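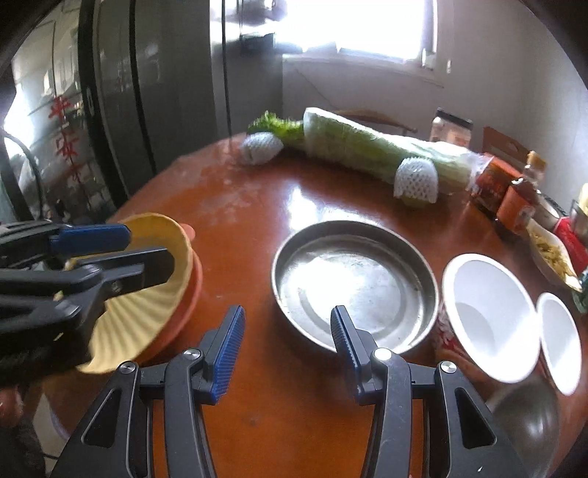 Lustiveo is a small hire and supply firm for tableware, pans and serving dishes, based in Stulden. We lend, we sell, we wash up. Most of our customers are village halls, small cafes, supper clubs and people with a big family birthday coming and not enough bowls. Plates that match if you want matching, but we like a mixed table and so do a lot of the people who come to us - a yellow plate with a shell-like ribbed face, a plain steel pan with a scuffed bottom, a dark red bowl that's white on the inside. Put them on a round, shiny, reddish-brown table by a window and you don't need much else. Flowers maybe.

How it started

Kerstin Wiegand, kitchen table, too many plates. She'd been buying odd dishes at house sales for years and friends kept asking to borrow them. Then friends of friends. Then a wedding, 65 guests, and that was the point she began writing things down in a book. First proper order went out in November, in the back of a borrowed van. One gravy boat broken. The book is still in use, though there is now a spreadsheet as well.

Where we are now

6 people, most of us part time. More than 1,000 pieces on the shelves. We moved into the old Hennessy building two winters ago, ground floor, loading door at the side, ring the bell hard as it sticks. Upstairs is Drelleo, who do the linen - seperate firm, but you can order from both on one form and it all goes in one delivery.

What we hire

Plates, flat and deep. Bowls from dip size up to salad for the whole table. Shallow steel pans, good for serving straight from the stove or for keeping bread in. Jugs, platters, ladles, cake stands. No glasses, sorry, we tried it and it was misery.

Please ask about colours early. The yellows and oranges go first in summer, the dark red bowls with the pale pattern go first in winter. We can hold a set for 7 days without a deposit, after that we need one.

Coming to look

Yes please do. We'll lay out a table for you so you can move things about and see what goes with what. Bring your tablecloth if you've got one, bring the actual serving spoons if you're fussy about spoons. Tea on offer. Steps at the front, level access round the side.

Washing up

Included. Scrape the food off, stack it, back in the crates, that's all we ask. Please don't put the patterned bowls through a dishwasher, even on the gentle setting. Steel pans can be scrubbed as hard as you like, scuffs don't bother us and we wont charge for them. Chips and cracks we do charge for, at cost, price list comes with the order.

Selling on

When a set gets too small to hire out we sell it from the shelf by the door. Odd plates, single bowls, pans with a few years in them. Cash or card. Stock changes all the time so we don't list it online.

Page last updated 10 Mar 2023. Opening times are on the contact page.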